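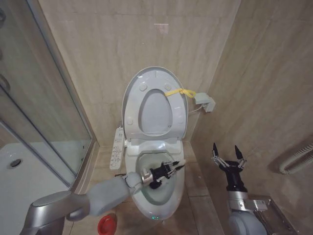
Choosing a Sofa Bed for a Guest Room

A sofa bed must serve two purposes, and the purchaser should decide at the outset which of them matters more. Our household at Clesberg receives guests on most weekends, and sleeping comfort was therefore given priority when the old model was replaced in March.

Three models were considered. The Lornia folds out in a single motion but offers a mattress only 4 inches thick. The Sadeghi is firmer and considerably heavier - two adults were needed to move it across the showroom floor. The third had arms so wide that it would have blocked the closet door.

We selected the Sadeghi at a price of $1297, with delivery from the Mukville warehouse included. Its overall width is 70 inches. Readers are advised to measure the stairway as well as the room, and to leave 20 inches of clear floor beyond the foot of the opened bed. A separate mattress topper has been ordered and will be reviewed once it has been in use for a full season.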